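9/30/21

Up before the alarm again, so I had a whole hour with the window open and coffee and no excuse not to write in this thing. The last entry was in April! I read it back and it was all about the garden hose. Great literature.

Anyway, the big news is that I finished the walk. The whole Matance trail, every mile of it, in bits and pieces since spring, and yesterday I did the last stretch from the old Pai mill up to Clemport. I thought I'd feel something enormous at the end and mostly I felt my left heel. There's a post with a brass plate, and a bench with one slat missing, and a parking lot. I touched the post. A dog barked at me. Then I sat on the good end of the bench and ate a squashed cheese sandwich and was so happy I could hardly stand it.

The climb was worse than I expected. The guide leaflet calls it "a steady rise," and I would like a word with whoever wrote that leaflet. You go up through the pines for ages, then there's a flat bit that makes you think you've made it, and then 743 steps cut into the hillside (I counted, I had to do something with my head). I stopped on every landing near the end. A couple in matching green jackets went past me twice, once up and once down, and said "almost there!" both times, which I thought was cheeky the second time considering they'd already been and had their lunch.

But the view! You come out at the top and all of Clemport is laid out with the river bending around it, and the light was that thick yellow light you only get at this end of the year. I took 18 pictures of it and they all look like a gray smear with a fence in it. So I'm putting it down in words. River like a dropped ribbon. Red roofs on the near side, and the water tower, and smoke going straight up from somebody's yard. I could see the road I drove in on and it looked like a toy.

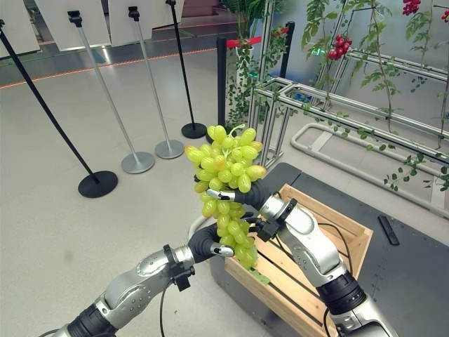
The bus back was late, of course. I'd told myself I could catch the early one if I hustled down, and I did hustle, and my knees are making me pay for it now. So I had forty minutes in Clemport with nothing to do, and I wandered into that little secondhand shop by the station and came out with a wool blanket I don't need and a paperback with the last owner's grocery list still in it. Eggs, thread, lamp oil, "something nice." I'm keeping the list in there. I want to know what they got.

Slept most of the way home with my forehead on the glass. Woke up at the Nindow stop with a red mark over one eyebrow and my mouth open, very elegant.

Today I'm good for nothing. Did a load of wash, scraped the mud off my boots onto newspaper, and then just left the newspaper there on the porch where it still is. The heel has a blister on it the size of a quarter. I've had it up on a pillow all afternoon with the new blanket over me and the paperback going, and it's a terrible book, someone keeps getting locked in a lighthouse. I'm on page 30 and she's been locked in twice. I will absolutely finish it.

I keep thinking about what to walk next. There's the ridge loop on the far side of Pai, but it goes up over 3000 feet and I'm not sure I have another staircase in me this year. Or the river path, which is dead flat and has a pie place halfway. I know which one I'm going to pick. I looked up the pie place already and they close for the winter, so it would have to be soon, and I'd need the heel to cooperate, and new socks. The gray ones have had it. There's a hole in the right one I could put my thumb through, and I did, several times, on the bus.

Soup for dinner, the bean one from the freezer. It's raining now and I can hear it hitting that newspaper. I should go and bring it in before it turns to mush all over the boards. In a minute.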